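Quick one tonight, it's past 11 and I still have an upload running.

So the demo collecting. 279 kept episodes as of this evening, out of I don't want to say how many tries. Target is 1,354, a number I got from Santeri Oksanen, who did a similar pick-and-place set last winter and says that's where his policy stopped doing dumb stuff. Is there any theory behind it? No. I wrote it on a sticky note and now it's the plan.

All in simulation for now. The real arm comes later, if Everaldo can get bench time. I'm driving with the little Prenholm 3D mouse, left hand on the keyboard for open/close and for "keep" or "toss". Reset, drive, grab, lift, drop, keep. Reset again. My wrist hates me.

What changed since the last post:

- dropped the overhead camera as the main view, wrist camera only
- start pose gets randomized now (should of done this from day one)
- episodes cap out at 40 seconds, anything longer gets tossed
- saving the gripper opening as a real number instead of just open/closed

The wrist camera thing was a fight. I wanted to keep both views. Everaldo Siqueira kept saying the model was going to lean on the overhead view and ignore the wrist, and he was right, annoyingly. With both on, it learned to go to the general area and then sort of hover there. Close-up correction was garbage. Wrist only is harder to drive and the data is better for it.

Harder to drive because there's so little to go on. You get the gripper, you get whatever is past the fingers, and with the flat shading plenty of the time that's not much at all.

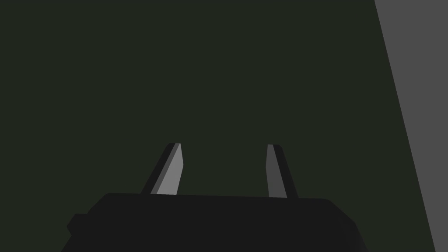
*Image: wrist camera render from my own sim setup. Reuse it if you want, just link back.*

Fingers open, nothing between them, dark backdrop, one strip of gray down the right side. I could not tell you from that view alone if the gray is a table edge or a panel or a wall. And the policy has to choose a motion off of views like it. When I first started I tossed every episode with a stretch like that in it. Figured blank views were useless, why train on nothing.

Bad idea! I threw out a pile of good searching behavior. Then the trained policy would land in some empty-looking spot and just freeze, or drift off in one direction until the time limit. It had never once seen me get out of a spot like that. So now those stay in. If I get lost and find my way back, keep. If I get lost and quit, toss.

I even do it on purpose now. One episode in 4 I start pointed away from the block and have to go look for it. Slow, boring, and my driving in those is ugly, lots of overshoot. Santeri thinks the overshoot is fine as long as the correction comes right after. I'm less sure. Will train with and without and see.

Stuff that still bugs me:

The shading. Everything is big flat planes, one tone each. No texture on anything. Michalík (the renderer I'm using, free tier) can do proper materials but the frame rate tanks and then driving feels like steering a boat. Thinking I'll record the states live and re-render the images afterwards overnight. Haven't wrote that script yet.

Lighting. It comes in from one side every time, so the left finger is way brighter than the right one. Does the model care? Maybe not. But it's exactly the kind of dumb constant it could latch on to. Light position goes on the randomize list.

File naming. I changed the scheme partway thru and my loader now has an if statement in it that I'm ashamed of. Moving on.

Storage. Atlow bucket is filling up faster than I planned for. Everaldo says compress it, I say the fingertips go mushy when I compress it, we've had this conversation more than once.

Next up is finishing the block set, then the mug, then trying the whole mess on the Tusberg arm in February. If you've collected wrist-only demos yourself and have an opinion on how much searching to mix in, please comment, I'm guessing over here.

Upload just hit the end. Going to bed. Will fix typos tomorow.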